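February, gone eleven at night

Finally watched the Tivirex documentary, the one about the band Mirmont, and I've got far too many feelings to go to bed. Two hours long and I could have sat through double! Tülin Öztürkmen directed it (she did that lovely short about the Wollau ferry singers) and she lets people talk, pauses and all. The bit where they play the first demo of "Ra" in the kitchen, with the kettle going in the background – I had a proper little cry.

I'd forgotten how small they were before that song. They played to 700 people in Wollau and thought they'd made it, bless them.

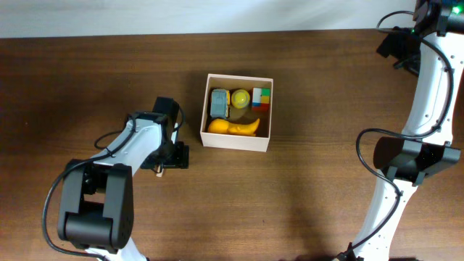
My one grumble is the ending. The split gets 8 minutes, if that, and the drummer hardly gets a word in, though he wrote half the second album. I wanted the row in the van! Everyone who was a fan back then knows about the row in the van.

Anyway, I've put the first album on quietly and I'm going to message Jo about it in the morning, she'll only pretend she saw it first. Must look for my old tour shirt too.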